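Lockwood sit-stand desk, seven months in

I bought the Lockwood in September, after my physio looked at the way I got out of her chair and asked what I did for a living. I do the books for two plumbing firms and a bloke who sells aquarium gravel. I do them sitting down, folded like a prawn. She suggested a desk that goes up and down, and I went home and spent more on furniture than I did on my first car, which also went up and down, though mostly on corners.

Delivery was in two boxes, both heavy, left by a courier who rang the bell and was at the roundabout before I had the flywire door open. The steel legs are in one box and the top is in the other. Don't try to move the legs box on your own. I walked it down the hallway corner by corner and the skirting board has the dents to show for it.

Assembly took four hours. The booklet claims less, but the booklet was written by somebody with a cordless driver and no interruptions. The drawings are clear enough until you reach the crossbar, where an arrow points at a hole that exists only in the drawing. I rang the shop and got Denise Sowerby, who said, "Oh, that one," in the voice of a woman who'd said it before, and told me to turn the bar end for end. She was right. The bolts went in like butter after that and I had two left over, which she told me to keep in a drawer.

The motor is good. It's quieter than the fridge and it gets from sitting to standing without the sort of shudder you get on the cheaper Clomus (my brother-in-law has a Clomus, and you hold your cup when he presses the button). There are memory settings for your heights. I set one for sitting and one for standing, and my daughter set another at a height suited to a giraffe, so every so often I lean on the wrong button and my invoices depart for the ceiling.

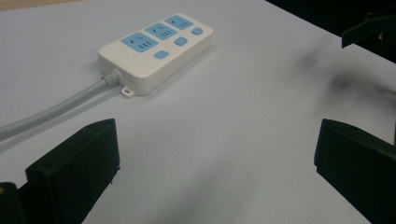

Cables are where Lockwood lost interest. You get a mesh tray that screws underneath, and it would be a perfectly good tray if all your appliances had slim little plugs. Mine have bricks. The monitor has a brick, the laptop has a brick, and the lamp has something the size of a pie. Fit those in and the tray sags, and the first time I sent the desk up it took the slack out of everything and pulled the printer to the brink. So measure your leads with the desk at full height before you tidy anything. I bought a longer one for the monitor and a packet of hook-and-loop ties, and now it behaves. For this money I'd have expected the ties in the box.

The top is a pale laminate and it's better than it needs to be. Tea doesn't mark it. Biro comes off with a damp cloth. It does show every crumb, so if you eat toast over your BAS statements, as I do, you'll be wiping it down a fair bit. The front edge has a slight curve that's kind on the forearms. The back corners have no curve at all and are at hip height when the desk is up, and I've found them both.

There's wobble when it's standing, mostly side to side, and mostly when I'm typing crossly. On the carpet it was worse. I put it on a hard mat and it settled down a lot, and I'd call it fine now for anyone who isn't drafting maps. The Plekance I tried in the showroom was steadier, but it only came in black and the bloke kept calling it a workstation solution.

The child lock works, in that it keeps me out. You hold two buttons down to release it, though the booklet doesn't say which two. The little drawer is an extra and you can skip it. It holds a stapler if the stapler lies on its side.

As for my back, it's better. I stand for the mornings, when I'm keen, and sit from lunch onwards, and I've stopped making the noise when I get up. The physio is pleased and has moved on to my neck. Would I buy it again? Yes, but I'd pay for the assembly, and I'd wait for the sale, as it went down by over a hundred dollars the month after mine turned up.

Four stars. The missing one is for the tray.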